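Home | Interviews | Makers | Shop Talk

Selina Schnyder sorts parts for a living, sort of. Bench work at Mimell, small stuff mostly. We caught her before lunch.

"Color first," she says. "Green button, green tray. Then you stop thinking about it."

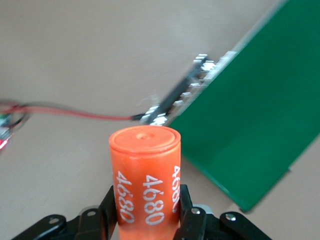
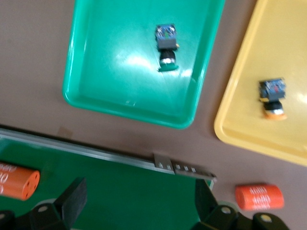
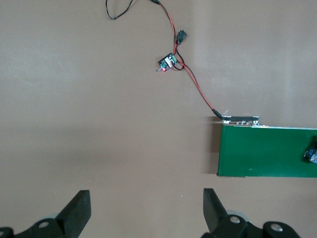 She keeps 12 trays going on a busy day - fewer in February. Labels? "Hate them. They peel." Loose wire is teh real headache. "Coil it the same day or your going to be sorry."

Next up, a deeper shelf.

Contact | © Shop Talk | Back to top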